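Learning Short Tabletop Tasks from Demonstrations: Effect of Data Cleaning on a Small Policy

Project report, Skasetside robotics track
Submitted 2019-11-28

1. Background

The goal of this project was to train a policy that moves toy food items on a table, using only recorded demonstrations. Last year's project in the same track, Rullska, trained on everything that was recorded and got uneven results. The report from that project suggested that pauses and false starts in the demonstrations were part of the problem, but did not test it. We decided to test it.

Our question was narrow. If the network, the objects and the number of training steps are all kept the same, does removing the pauses from the demonstrations change how often the robot finishes the task?

2. Setup and data

We began recording in May. Each demonstration covers one item being picked up and put down again at a target. The operator drove the arm by hand controller and the software saved joint angles, the gripper command and a color picture from an overhead view at every time step. We used the Drendby recorder, with small changes to the file format so that a run could be cut without breaking the time stamps.

We did not fix the positions of the objects. Before each run the operator moved at least two of them, so the policy could not solve the task by repeating one path. 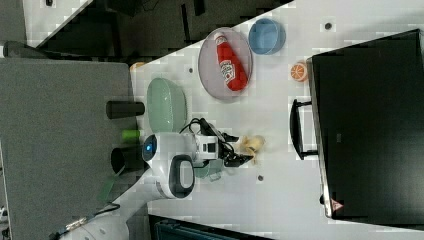 Figure 1. Workspace with the gripper at the toy banana. The plate, bowl and green dish share the table with the other toys.

We kept 113 demonstrations. Runs were thrown out if the item was dropped or if the recorder skipped steps. We held back 16 of the kept runs for validation and used the rest for training.

3. Cleaning

Two training sets were made from the same runs. Set A is the raw data. Set B has the pauses taken out. A pause was any stretch where no joint moved more than a small threshold and the gripper command did not change. We chose the threshold by looking at joint plots from a few runs, and we left it alone after that.

The first version of the cleaning script also removed the short wait while the gripper closes. That was a mistake. The policy trained on it started lifting before it had a grip. The final version keeps every step within a short window before and after a gripper command. All Set B results in this report use the final version.

4. Training

The network is a small convolutional encoder followed by two fully connected layers. It takes one picture plus the current joint angles and predicts the next joint targets. Pictures were scaled to 200 by 200 before training. Both sets were trained for 800 epochs with the same random seed. We did not tune the learning rate separately for each set, so one of them may be closer to its best value than the other.

5. Results

Validation error was lower for Set B, but the two sets do not contain the same kinds of steps, so the errors cannot be compared directly. We put more weight on the trials on the robot.

The Set A policy often stopped above the item and stayed there. Once it was still, the picture and joint angles matched the paused steps in the training data, and it kept predicting no movement. The Set B policy did this much less. It finished more of the trials with the banana and the orange slice. Neither policy was good at the ketchup bottle when it lay across the plate, and both tended to close the gripper too high.

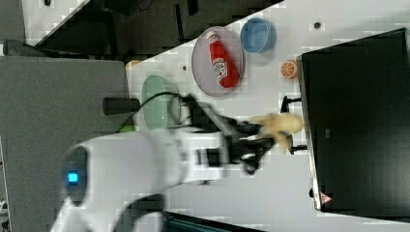 Motion blur was the main problem we had not planned for. Faster transfers give pictures in which the joint angles say exactly where the arm is but the camera does not. In Figure 2 the arm and gripper are smeared while the plate, bowl and orange slice on the table can still be made out. Set B has a larger share of steps like this, since taking out pauses removes mostly sharp pictures. We tried leaving the blurred pictures out of training, but then there were too few examples of the arm carrying anything, and the policy drifted on the way to the target.

6. Limits and next steps

We tested one network on one table. The Nishimura lab exercise that our trial procedure is based on calls for a second operator, and we did not have time for that. All the demonstrations come from one person, so the pauses may be partly that person's habit.

The next group should record with a shorter exposure and more light, then repeat the comparison. They should also try giving the network the last few pictures in place of a single one. That may deal with the stopping problem without any cleaning. The cleaning script and both sets of file lists are in the project folder.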